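Products Handling Grippers Household tasks Spares Support Contact

Masar M2 Two-Pad Gripper, hand-held and arm-mount

The Masar M2 is a parallel gripper for fabric, bagged goods and light rigid items. It is sold in two forms. The hand-held form is carried by a person who performs the task while the tool records pad opening and wrist motion. The arm-mount form has the same pads and the same travel, and bolts to a standard tool flange. A task shown with the first can be replayed on the second without rescaling.

Hesora supplies both forms, along with pads, cables and mounting plates. Orders for single units ship from stock. Arm-mount kits are built to order.

What the M2 is for

Most buyers want to know whether a machine can take over a chore: folding, sorting, loading, wiping down. The state of things varies by task, and this page gives our own results. All of the figures below come from the Hesora test room and were collected by Ruby-Lee Ngata and Bình Thái on one arm, with one set of pads, under fixed lighting.

Towels. A square hand towel, laid flat, was folded in half twice and placed on a stack. The arm completed 100 of 100 attempts. A towel is an easy case. It has four corners, no front or back that matters, and it lies flat when released.

Mixed parts. Small molded parts were moved from a tote to a fixture. Out of 837 picks, 700 were seated correctly on the first attempt. Most of the remainder were picked up but turned the wrong way. The rest were dropped during the move or missed entirely.

Jackets. No pass rate is published. A jacket has sleeves, a lining, a closure and often a hood, and each of these can hide another. The arm can pinch the cloth reliably. Deciding which layer it is holding, and where the free edge has gone, is the part that fails. 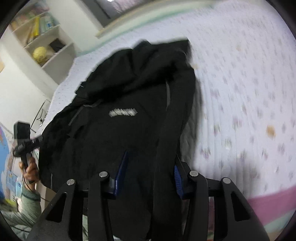

Can a robot fold a zip-up jacket yet?
Sometimes, if the jacket starts flat with the sleeves out. Starting from a heap, it needs a person to step in too often to be called a working process, and it is several times slower than doing the job by hand.

The difficulty with outerwear is mostly one of sensing. The pads report opening width and motor current, which together give a fair estimate of how much material is between them. They do not tell one layer from two in thin cloth. Lungile Nkuna has been testing a slower close with a short lift and pause, which lets a second layer fall away before the move begins. It helps with shirts. With padded or lined garments it has made little difference so far.

Shop-floor work

Results on the shop floor are better where the item is stiff and the start position is known. Ngubane, a parts packer, has run two arm-mount units on its carton line since August. The units place bagged hardware into open cartons. An operator still clears jams, squares up cartons that arrive bent, and handles any bag that has been overfilled. Thindeka's shift log format, described in the support notes, is a good starting point for sites that want to track this for themselves – the columns are stop time, cause, restart time and initials.

Unattended running is not recommended for any fabric task. For rigid parts it may be considered after a supervised trial on the actual line.

Pads

Three pad types fit the M2. Smooth pads are for film, bags and coated card. Ridged pads are for cloth and soft goods. Narrow pads are for reaching between items that are close together. Left and right pads are sold separately and may be mixed. Change pads in pairs unless the two sides are meant to differ, and run the zeroing routine after each change.

Clean pads with a damp cloth and let them dry before use. Solvents harden the surface and reduce grip. Lint builds up quickly with fleece and should be brushed out at the end of each session.

Software

Recordings open in Imix, which is included with either form. Imix trims, labels and checks recordings, and marks any stretch where tracking was lost. Files from the earlier M1 can be imported, but pad opening will be shown as estimated.

Ordering and questions

State the form, the pad type for each side and, for arm-mount units, the flange pattern. For quotations write to Lindiwe Gumede in sales. Questions about whether a particular task is suitable should go to the applications desk, with a short note on the item, its usual starting position and the rate needed. Samples of the item are welcome and are returned on request.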